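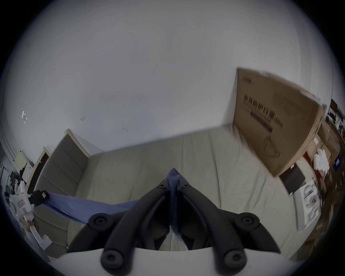
**How often should the cloth for an upholstered sofa be changed while cleaning?**

Change it at every seat cushion, and sooner if the face in use leaves a gray mark on a white paper towel. A cloth folded in quarters gives several clean faces before it has to go in the wash.

## Scope

These notes cover routine care of fabric sofas with fixed or loose seat cushions, including models with exposed wood trim. They don't cover leather, velvet or silk. Check the care tag first. It is normally under the seat cushion or stapled to the dust cover below the frame.

| Tag code | Meaning |
|---|---|
| W | Water-based cleaner |
| S | Solvent only, no water |
| WS | Either |
| X | Vacuum only |

The wet steps below apply to W and WS.

## Cloth

Use a flat-weave or short-pile microfiber cloth. Terry sheds lint on light upholstery. A new colored cloth should be washed by itself twice, then tested: wet it, press it on a white paper towel for a minute and look for dye. Blue and red cloths are the usual offenders on beige fabric.

Fold lengthwise, then across. Pull the cloth out to full length between two people, or between one hand and a fixed hook, before folding. Creases left in the cloth produce streaks on flat fabric.

Don't use fabric softener on microfiber. It coats the fibers and the cloth stops absorbing.

## Solution

- 1000 ml lukewarm water
- 2 teaspoons clear dish soap, free of dye and bleach

Stir slowly. Suds are harder to remove than the soil. Hard water, such as the supply in Hulville, leaves rings on pale fabric as it dries; use distilled water there.

## Procedure

1. Vacuum with the upholstery nozzle, seams first, then the gap between seat and backrest. On a paneled backrest, run the crevice tool along each horizontal seam from top to bottom.
2. Test the solution on a hidden spot and let it dry completely.
3. Dip the cloth and wring it until it no longer drips.
4. Wipe one cushion from seam to seam in straight, overlapping passes. Stopping in the middle of a panel leaves a tide line.
5. Repeat with a second cloth and plain water.
6. Blot with a dry towel. Press, don't rub.
7. Dry with a fan at low speed. Keep the seat free until the fabric feels dry at the seams as well as in the center.

A long single seat cushion takes more water than it appears to. Measure out 700 ml of the solution for it and stop when that is gone. If the fabric is still dirty, let it dry overnight and do a second round.

## Wrinkles in the seat

Light wrinkling across a seat is normal once the foam has settled. With a loose cushion, unzip the cover, pull the foam square into the corners and close it again. With a fixed one, smooth the fabric from the center to the edges by hand while it is slightly damp. An iron isn't suitable; many synthetic weaves glaze.

## Wood trim

Wipe along the grain with a barely damp cloth and dry at once. Keep upholstery cleaner off the finish. Where fabric meets wood, slide a thin card into the joint to keep the liquid on its own side.

## Things stored beside the sofa

Flat cartons leaning against a wall next to the seat should be moved before wet work. Cardboard wicks water from the floor and can stain the wall behind it. Lay tablets, screens and boxed goods on a table in another part of the room.

## Intervals

Vacuum every week. Do the full wet procedure in July and again in midwinter. A spill is blotted immediately, whatever the schedule says.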